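Mullameo clothes swap: how the spring money is going

Right, I promised you a proper update on the grant and I'm a bit behind with it, sorry! We're past the halfway point now and I'm pleased with most of it.

We've run two swaps so far, both in the hall on Besovura Road, and between them 133 people came through the door. I'd put 100 in the bid, so I did a little dance in the kitchen when I added up the sheets. Coats and school trousers went first (they always do) and we're still drowning in summer tops.
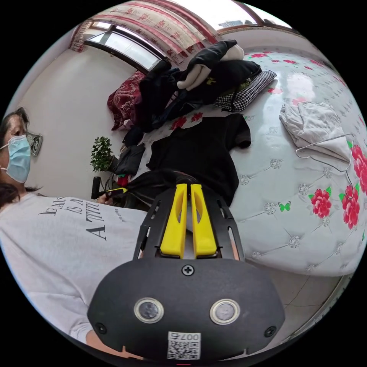 Money next. The hall hire came in cheaper than I'd feared, and the folding rails from Mercado were in a sale, so there's some £200 left in the equipment line. I'd like to move it to mending supplies if you're happy with that – zips, thread, hem tape, a decent pair of shears. Could you let me know before August? The hall wants our autumn dates by then.

The mending table is the bit I'm least happy with. People love the idea, but they turn up with a broken zip ten minutes before we pack away, and then it's a scramble. Next time I'll open it at 10am, an hour before the swap.
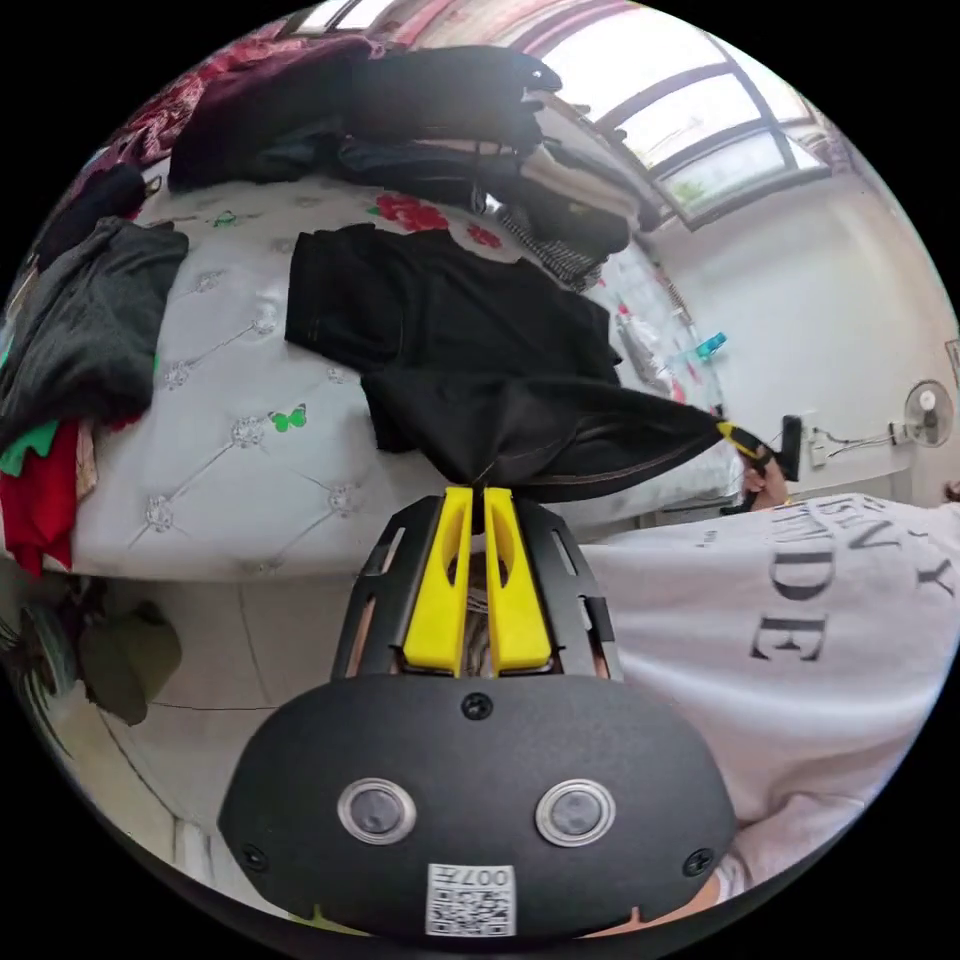 Flikotport have said they'll take our leftovers, so I'm no longer storing bags in my hallway, hooray! They can't take shoes though, and I haven't found a home for those yet.

Still to do: the third swap, the feedback forms (shorter this time, the last lot were far too long) and the receipts, which I'll scan over to you with the final report.

Shares: 14

2 comments

Came to the last one and got a winter coat for my youngest. More children's sizes please!

Would you take curtains?

Related
Mullameo clothes swap: our first one
What to bring and what to leave at home
Hall dates for autumn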